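Gripper pads on hand-held pair slipping on cloth, clean or replace?

baiba_s
13 September 2022, 1 post in this thread
Hello all. I look after a pair of hand-held grippers which we use for packing tasks, mostly towels and snack packets into a box. The pads are blue and quite soft. After 600 grips the left one starts to slide on terry cloth, so I wipe the pads with alcohol and it is good again for a short time.

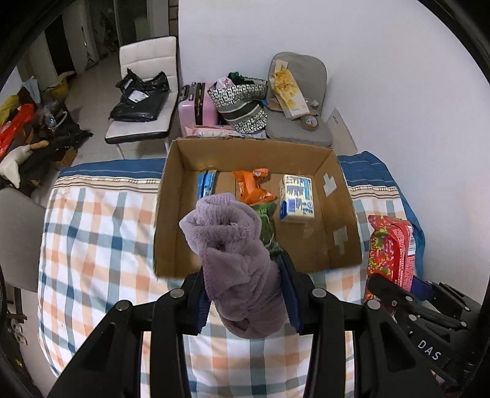 My second question is about the pivot screws. I tighten them every morning — maybe this is too often? The jaws feel stiff after it.

tienfu
Too often, yes. Tighten until the play is gone, then go back a little. And alcohol makes some pads hard. I use warm water and soap.

Shewit T.
I don't agree with the soap. It leaves a film and then you have lint from the towel on it. Alcohol is fine, but let it dry fully. We change pads at 40 hours.

tienfu
We got 95 hours with soap, same Stasard pads. You must rinse properly.

baiba_s
Thank you both. I loosened the screws a little and the jaws close freely now. I will try soap on the left and alcohol on the right, and write again when one of them slips.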